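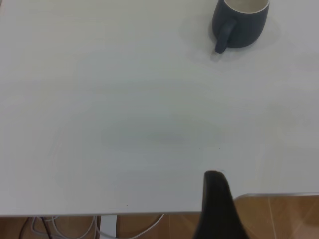 Mug on the white table, break room.

Horkwood Shared Workspace
Minutes of the Break Room Users' Meeting
15 September 2021

Present: Delia Sima (chair and minutes), one person from each of the four offices on the floor, two from the print studio.
Apologies: the Bokcombe office, who sent comments by email.

1. Minutes of the July meeting
Agreed with one correction. The shelf by the door was given to the print studio, not to the front desk. Delia has changed the file copy.

2. White table
The table was moved in from the old meeting room after the July meeting. Most people like it better than the round one. It is easier to get past with a tray and more people can stand at it.

The print studio said the top marks easily and that gray smudges show up within a day of cleaning. Cream cleaner was suggested. Delia had asked the building office, who said no cream cleaner on the white tops – a damp cloth and dish soap only. Agreed to try that for a month, with the last person out in the evening doing the wipe.

Cables under the table were raised again. White ones are hanging down in loops near the floor, and one person caught a foot in them last week. It is not clear which of them are still in use. Agreed that they should be gathered up and tied to the underside. Nothing is to be unplugged until the building office has looked.
Action: Delia to put in a request. The July request, number 1702, was closed without a visit, so this will be a new one.

3. Mugs
The plain dark mugs are for everyone. Several have gone to desks and not come back. The Bokcombe comments asked for names to be put on the bottom of personal mugs, and this was agreed. Shared mugs stay unmarked.

There was a longer discussion about mugs left out on the table overnight. The view of the meeting was that a mug left out at closing goes in the dishwasher, whoever it belongs to. One office did not agree and asked for that to be noted.

Saucers were brought up. No one present uses them. They can go in the box for the charity shop.

4. Coffee
The trial of whole beans has run since July. We have been buying the Ondby dark roast, with one order of Thân for comparison. A show of hands favored Ondby. Thân can be bought again as a second choice if there is money left in the fund at the end of the quarter.

The fund stands at $76. Each office puts in the same amount, and the print studio is up to date. Two offices owe for August and were reminded at the meeting.

It was asked whether beans should be left in the open glass bowl. The bowl is handy for scooping but the beans go stale in it, and people reach in with their fingers. Agreed:
– put out only enough for the day
– use the spoon with the blue handle, and no other spoon
– keep the spoon dry and do not stir drinks with it
– return the rest of the bag to the cupboard, folded and clipped 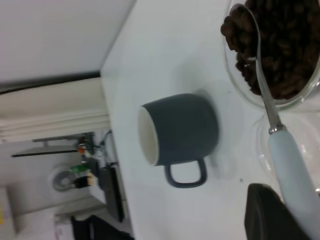

5. Grinder
The grinder is slow and loud. The office nearest the break room asked for no grinding during their morning call. Agreed to grind before the call or after it, and a note will go on the cupboard door. A replacement would cost around $100, more than the fund can cover at present. Held over to the next meeting.

6. Any other business
The door code for the supply closet has been changed to 2712. Please do not write it on the whiteboard.

The dishwasher filter needs cleaning. The print studio will do it this time and then it goes by rota, starting with the office at the end of the hall.

One person asked for a second trash can near the table. Delia has a spare and will bring it in.

7. Next meeting
Date to be set by email. Items for the agenda to Delia Sima.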